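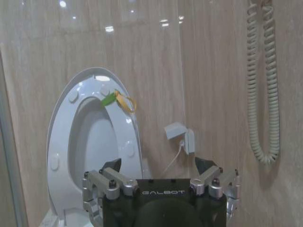
Page last changed: April, 5 replies merged into 3

Toilet seat bumpers and an outlet cover that stays open – worth fussing over?

Posted by Custent
We just moved into a rental in Firville and I am weirdly excited about having my own bathroom to fix up! The seat has five round white bumpers and I'd love to get it properly clean under and around them. Do they pull off or do I leave them alone? Also, there's an outlet on the wall right by the toilet with a flip cover, and something is always plugged in, so the cover sits open. The wall is that beige wood-grain kind and I don't want to wreck it with spray.

Posted by Hamport_Tiles
Oh, I love a toilet seat job, it's such a quick win! Leave the bumpers on if they're tight. Dish soap, warm water and an old soft toothbrush, go around each one in little circles, then wipe and dry. If one wiggles, look underneath first – some are glued, some push into a hole, and the push-in kind will tear if you yank. Skip anything gritty on glossy plastic. It goes dull and you can't bring it back.

For the wall, spray the cloth and never the wall. I do mine in 15 minutes, lid and hinges included, with the radio on.

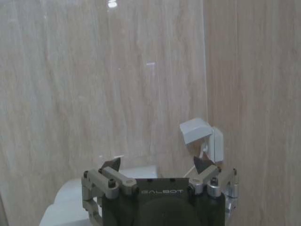

And do the hinges last, they're the grubbiest part and you don't want to drag that back over the clean lid. Cotton swabs are great in there.

Posted by Ruangrit
Agree with all that. On the outlet, unplug whatever it is before you clean (dry hands!) and shut the cover while you wipe nearby. You can get deeper covers that close over a plug, but in a rental ask the landlord first. Check it's on a GFCI too, there's a test button either on the outlet or back at the breaker panel.

Posted by Hamport_Tiles
Yes to the deeper cover!! Got one last spring and it's great.

176 people found this page helpful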